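How a cupboard door works

Look around a classroom or an office and you will find a low cupboard somewhere. People put folders and paper in it and stop noticing it. A cupboard is a set of simple parts, and each part has one job.
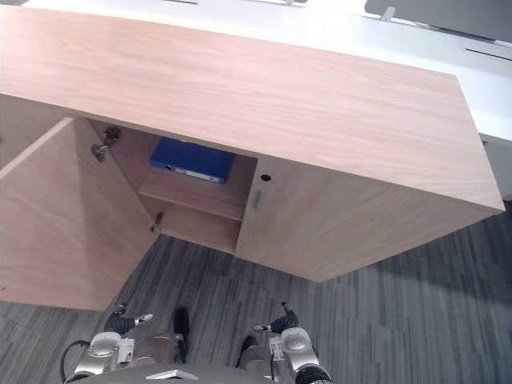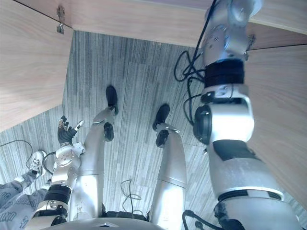
Hinges

A hinge joins two things and lets one of them turn. Old hinges are two flat plates with a pin down the middle, and you can see them from outside. The pair on the open door in the first picture are concealed hinges. Each has a round cup and a metal arm. The cup sits in a shallow hole drilled in the back of the door, and the arm is fixed to the side wall of the cupboard. When the door is shut, both are out of sight.

Most small doors have two hinges, one high and one low. The weight of the door pulls the top hinge outward and pushes the bottom hinge inward. The further apart they are, the smaller the pull on each one. A tall, heavy door may need three or four.

Shelves

A shelf is a flat board held up at its ends. Put a load in the middle and the board bends a little. The top surface is squeezed and the bottom surface is stretched. Short, thick shelves bend less than long, thin ones. This is why a wide cupboard is often divided into two compartments.

A ring binder can stand upright or lie flat. Standing up, it takes less shelf width and its label is easy to read. Lying flat, it cannot tip over, but anything stacked on top must be moved first.

Locks

A small round keyhole is the front of a cam lock. Behind it is a metal tongue called the cam. Turning the key swings the cam behind the cupboard frame – or behind a fixed edge – and the door cannot open. Turning it back swings the cam clear.

Wood grain

The lines on pale wood are called grain. They run along the length of the tree trunk and show how the tree grew. Some furniture has real grain. Some has a printed layer that copies it.

Try it yourself

Push a door shut with one finger near the handle. Now push it with the same finger close to the hinge. The second push is harder – the door is a lever, and you have moved closer to its turning point. Keep your other hand away from the gap.

Words to know

Cam: the turning tongue inside a simple lock.
Compartment: a separate space inside a cupboard.
Load: the weight something has to carry.

Written by Pierina Rizzi
Checked by Annunziata Mazza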